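**Breltance slotted bar – cut lengths, corners and end caps**

Stock page for the Breltance range. Prices are on the sheet at the counter or ask Rochelle, she keeps the current one.

We've sold this stuff to allotment people, shopfitters, a school theatre and one man building a very long rabbit run. Silver finish only. No black until May at the earliest, please stop asking Roscoe.

## What it's for

Shelving frames, bench legs, greenhouse staging, cold frame lids, display stands. Anything square you might want to take apart again later. Grooves run the full length on every side so you can bolt on wherever you like, no drilling.

Not for: ladders, swings, anything a person hangs off. Not for boats either – salt gets into the bolts.

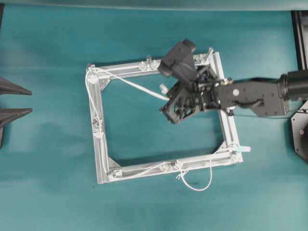 Longest stock length is 2000 mm. We cut to size while you wait, except Wednesday when the saw is off for cleaning. Cuts are square to within a hair but the edges come off sharp, so run a file round them before you handle them much. Mitres we can do but allow a day.

## Ordering

- Bar, full length – code 3677
- Bar, cut to size – same code, write the length in mm next to it
- Corner pieces – bag code 194, bolts and nuts included
- End caps – plastic, push fit
- Hex key – 5 mm, one free with any full order, extra ones at the till

Measure twice. Cut bar can't come back, sorry. Full lengths can if they're not scratched.

The usual mistake is forgetting the thickness of the bar. If you want the outside of your frame to be a certain width, take two bar widths off the cross pieces. Tamsin will check a drawing for you if you email it before noon, back of an envelope is fine as long as we can read the numbers.

## Putting it together

1. Lay all the pieces out flat first. Floor or a big table, something level.
2. Slide the nuts into the grooves before you close up the last side. Everybody forgets. You'll be taking it apart again otherwise.
3. Corners on finger tight, all of them.
4. Measure both diagonals. Same number = square. If not, push the long one in a bit and measure agian.
5. Tighten up, a bit at a time, going corner to corner.
6. End caps last. A tap with a rubber mallet does it, don't use a hammer, they split. 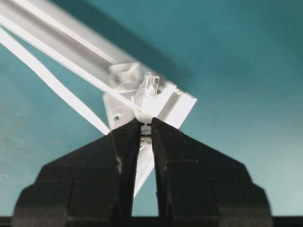

## Delivery

Van goes out twice a week round town. Full lengths need someone in at the other end, we wont leave them on the path. Cut pieces go by post in a tube, up to what the post office will take.

Collection from the side door at Veridow, ring the bell and wait. Anika is in from 8.30, last collections 4.15.

## Does it fit other makes?

Sarnell bolts – yes. Sarnell corners – yes but they sit a touch proud. Dvorak – no, their groove is narrower, the nuts jam and you'll never get them out.

Shelves and panels not stocked, try the timber yard.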